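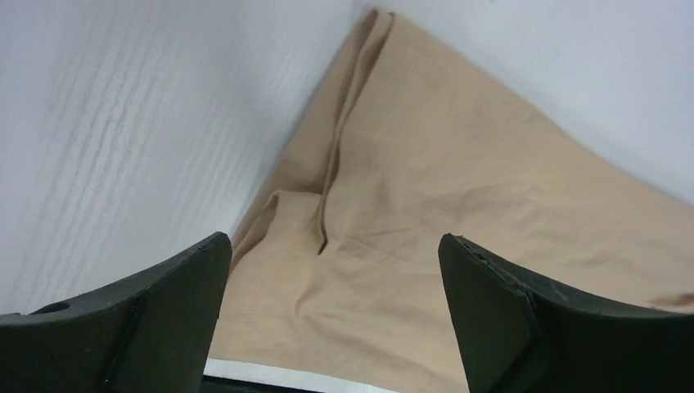 Tan cloth, close up

Re: [yard-list] trencher for the Clonach job, rent or borrow?

Kaiwen Du wrote:
> Need to run conduit from the road to the back shed at Clonach, 520 feet,
> mostly clay with a gravelly bit near the gate. Was going to rent the
> Ketach walk-behind but the yard only quotes by the day now. Has anyone
> used one on clay? And do I need the trailer too or will it go in a pickup?
> Hoping to get it done in November before the ground goes hard.

Quick one, on my way out the door.

Used the Ketach last spring on the Qin driveway. Fine on clay if its not soaked. After rain the chain packs up and you spend half your time scraping. Wait for a dry spell, seriously.

Get the trailer. I tried the pickup once with planks, never again. Trailer was 20 bucks on top and has the tie downs already on it.

Depth, I set ours at 27 inches and it held ok till the roots. Check what your inspector wants before you pay for anything. And call for the utility locate first!! They need a few days to come out and mark it, more if they're busy.

My order of doing things:

1. Locate call, then paint your line. Keep the path clear both sides, the spoil pile takes more room then you think.

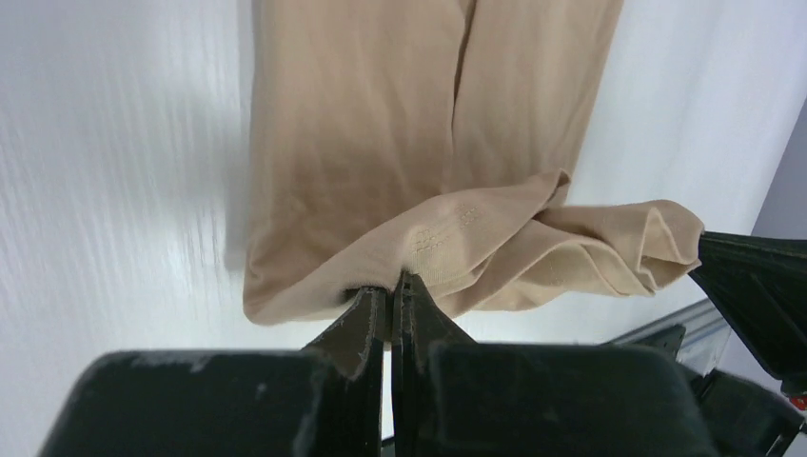
2. Pickup at the yard. Have them start it in front of you. Look at the chain teeth, ours had two missing and they swapped the chain no argument. Take the spare shear pin.

3. Dig the gravel end first while your fresh. Go slow there, let the chain do it. Clay after.

4. Hose it off before it goes back. Cleaning charge was 64 when I skipped it, my own fault.

If the Ketach is booked, Kora has a ride-on but it's a lot of machine for one trench and I don't think it fits thru your gate. Measure.

For backfill you'll want a plate or a jumping jack, ask them to bundle it. Do it in lifts.

I can lend you a trenching shovel and the long level. Text me, not checking email till tonite. 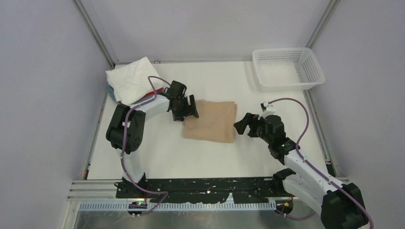
Folded cloth on the white tabletop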